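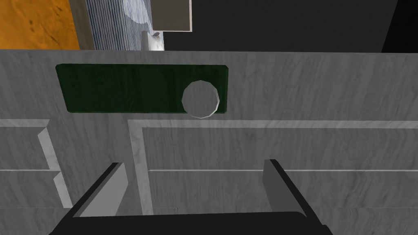
Perguntas que me fazem sobre o Fikre

Vamos começar pelo que mais chega na minha caixa de entrada: o Fikre é um método para treinar políticas de manipulação em cozinhas simuladas, trocando as texturas de tudo a cada episódio, sem mexer na geometria. A gaveta continua no mesmo lugar, com o mesmo tamanho, mas o acabamento é sorteado. Às vezes sai uma combinação que ninguém colocaria em casa, tipo frentes de armário em mármore cinza com um painel verde-escuro logo acima, e a política tem que se virar com isso do mesmo jeito! Repare também que os frisos quase brancos são o que mais separa uma frente da outra quando o cinza é o mesmo em tudo. Guardei essa observação para a pergunta sobre bordas, mais adiante.

Quem faz o Fikre?
Eu escrevo o código de treino e esta página. A Hiwot Mekonnen cuida do simulador (que a gente chama de Plurnia) e o Mulugeta Wubshet faz a avaliação. A ideia original de separar textura e forma veio da tese da Eyerusalem Worku, que continua revisando nossos resultados com uma caneta bem vermelha.

Quantas cozinhas vocês usam?
São 236 layouts de treino e 25 reservados para teste, que a política nunca vê antes. As texturas de teste também ficam separadas. Já me perguntaram se dá para misturar os dois conjuntos "só para ver": dá, mas aí o número não serve para comparar com o nosso.

Por que a câmera fica na garra?
Testamos câmera fixa primeiro e sofremos bastante com oclusão do braço. De cima da garra, os dois dedos aparecem sempre na parte de baixo da imagem, e a política aprende a alinhar o vão entre eles com o que quer pegar. O lado ruim é o campo de visão: de perto, um armário só ocupa quase tudo, e a rede perde a noção de onde está na cozinha. Por isso entram também as últimas cinco observações, empilhadas.

E as tais bordas?
Pois é, foi a parte que mais me surpreendeu. Quando apagamos os frisos claros dos móveis, mantendo o resto, o sucesso em abrir gaveta caiu bastante. Ou seja, a rede estava se apoiando no contraste do friso para achar a frente. Agora a cor do friso também é sorteada, e às vezes fica igual à do painel. O treino demora mais para engrenar (paciência!), mas a queda praticamente sumiu.

Funciona no robô de verdade?
Ainda não tenho resultado que eu queira defender. A Feven Tsegaye está montando a bancada no laboratório da Urkov e os primeiros testes ficam para agosto. Até lá, tudo o que está nesta página é simulação.

Quantos episódios preciso rodar para reproduzir a tabela principal?
2286 de avaliação, com as sementes que estão no arquivo de configuração. Se você usar outras sementes, me conte o que deu, tenho curiosidade mesmo.

Posso usar minhas próprias texturas?
Pode! Coloque os arquivos na pasta de materiais e rode o script de indexação de novo. Texturas com listras muito finas costumam cintilar quando a garra se mexe, então vale aumentar a suavização no renderizador.

Achei um erro, para quem escrevo?
Para mim ou para a Hiwot, pela lista do projeto. Mande a semente e o número do layout junto.

Última atualização: 24 de junho de 2023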